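06.09.2026

Heute den ganzen Nachmittag mit den Knabbersachen zugebracht. Ich hatte mir das seit Mai vorgenommen und immer wieder verschoben. Im Flurschrank lagen Tüten in drei Fächern durcheinander, zum Teil hinter den Einmachgläsern, zum Teil noch im Karton aus dem Laden in Hutville. Beim Suchen nach Backpapier ist mir gestern eine Packung auf den Fuß gefallen, und da habe ich beschlossen, dass es reicht.

Nach dem Mittagessen den Tisch abgeräumt und abgewischt. Die grüne Decke mit den Herzen und Sternen habe ich liegen lassen, darauf sieht man Krümel gut. Dann alles aus dem Schrank geholt und auf den Tisch gelegt, erst einmal ohne Ordnung. Ich habe beim ersten Durchgang mitgezählt, es waren 29 Packungen. Das ist zu viel für einen Haushalt, in dem eigentlich niemand zugibt, abends noch etwas zu essen.

Zuerst nach dem Datum geschaut. Das dauert länger, als man denkt, denn bei jeder Firma steht es woanders. Manchmal in der Schweißnaht, manchmal hinten neben den Nährwerten, manchmal so blass gedruckt, dass ich damit ans Fenster musste. Zwei Packungen waren abgelaufen, beide von Losia, beide Reiscracker, die damals im Angebot waren. Eine davon habe ich trotzdem aufgemacht und probiert. Sie schmeckte nach Pappe. Beide weggeworfen, den Inhalt in den Biomüll, die Folie in den gelben Sack.

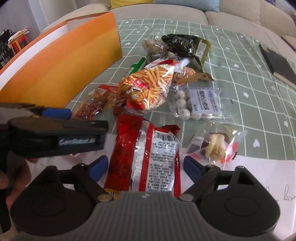

Danach nach Sorten getrennt. Salziges nach links, Süßes nach rechts, und in die Mitte das, was ich nicht zuordnen konnte. Die Mitte wurde schnell der größte Haufen. Gehören Erdnüsse mit Honig zum Süßen? Ich habe sie am Ende zum Salzigen gelegt und nicht weiter darüber nachgedacht. Die Kartoffelsticks sind auch so ein Fall, nicht vom Geschmack her, sondern wegen der Form der Tüten. Sie stehen nicht, sie liegen nicht richtig, und wenn man etwas darauf legt, sind unten nur noch Brösel. Die kommen jetzt immer obenauf.

Zwischendurch Tee gemacht und eine halbe Stunde nur gesessen. Draußen hat es angefangen zu regnen, ich musste die Wäsche vom Balkon holen. Die Handtücher waren schon wieder feucht und hängen jetzt über der Badewanne.

Für den Schrank habe ich die beiden flachen Kisten von Oddsson genommen, in denen vorher die Winterschuhe waren. Ausgewaschen hatte ich sie schon gestern Abend. Sie sind 40 Zentimeter breit und passen nebeneinander ins mittlere Fach, mit einem Fingerbreit Luft. In die eine kommt das Salzige, in die andere das Süße. Was bald abläuft, steht vorn. Die großen Packungen habe ich hochkant dahinter gestellt, und eine kleine Dose mit Gummiringen und Klammern für angebrochene Tüten steht daneben. Die Klammern waren über drei Schubladen verteilt, vier davon kaputt.

Einen Teil habe ich gleich für den Ausflug nach Mundia beiseitegelegt. Dafür gibt es jetzt einen Stoffbeutel an der Garderobe, damit nicht wieder am Morgen der Abfahrt alles gesucht werden muss. Schokolade lasse ich bei der Wärme lieber weg, beim letzten Mal war die ganze Tasche verklebt. Getränke fehlen noch, ebenso Servietten.

Den leeren Karton zerlegt und zum Altpapier gebracht. Auf dem Boden klebte noch der Zettel mit der Bestellnummer, 3285, den Rest konnte man nicht mehr lesen. Gekauft wird bis auf Weiteres nichts, das habe ich auch auf den Einkaufszettel geschrieben, oben hin und unterstrichen.

Zum Schluss den Tisch noch einmal feucht abgewischt und den Boden gefegt. Unter der Heizung lag eine Salzbrezel, vermutlich schon länger. Zum Abendessen gab es Brot mit Käse und eine Gurke, mehr wollte ich nicht. Morgen ist das Fach mit den Gewürzen dran, wenn die Zeit reicht, und die Handtücher müssen noch einmal raus.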